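Oltton Drawers - read me first

Everything I know about the filing cabinets, the desks and what goes in them. Last tidied up in June, a bit at a time.
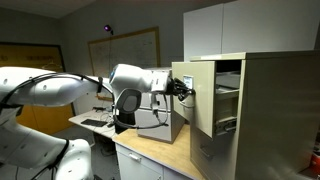 Siebe Van Loon wants it put on record that hanging files are better than box files and that I should stop pretending it's a matter of taste. Fine, Siebe, it's on record. He also asked whether the list covers the plan chest, and no, it doesn't, the plan chest has its own list and I'm not touching it.

What's in the folder

drawers.csv - one line per drawer, 61 lines at the moment. This is the one you want.
labels.csv - the wording on each label card, typed exactly as written, spelling mistakes and all (there's a "Recipts" and I've grown fond of it).
moved.txt - my running notes on what went where. Messy! Read it with a cup of tea.

Columns in drawers.csv

room: Gokau, Yu or Nimden. We named the rooms years ago and the names stuck.
unit: cabinet or desk. A desk drawer gets its own line just like a cabinet drawer does.
position: counted from the top, so 1 is the top drawer. My first version counted from the floor, so if you've still got a copy of that one please bin it.
contents: a few words, all lower case. "empty" means empty. Blank means I haven't looked yet.
runs: good, stiff or sticks. I pull each drawer right out and push it back twice before I decide.
label: yes or no. A holder with no card in it counts as no.

How I go about it

Top drawer first, then shut it before opening the next one down. A tall cabinet with two full drawers hanging open will tip, and I've had the bruise to prove it. If a drawer won't close, look at the rail before you lean on it - nine times out of ten it's a paperclip or the corner of a folder that has slid down the side.

Label cards are cut 19 mm high, which fits the older holders nicely and is a bit loose in the newer ones. I bought a pack of 200 and there are plenty left in the Yu stationery drawer. Pencil for anything temporary, please, black pen for the rest.

Things that are still wrong

Two drawers in Nimden are down as "sticks" and I think one of them only needs a wipe and some wax. Liesbeth Desmet has the only key to the bottom one in Gokau, so its contents are blank until I catch her on a Tuesday. The desks were done in a hurry and I'd trust "runs" for those a lot less than for the cabinets.

Changes

If you move something, change the line in drawers.csv the same day and add a sentence to moved.txt with your initials. Don't re-sort the file, I've got it in walking order (in at the door, then clockwise) and putting it back takes me ages.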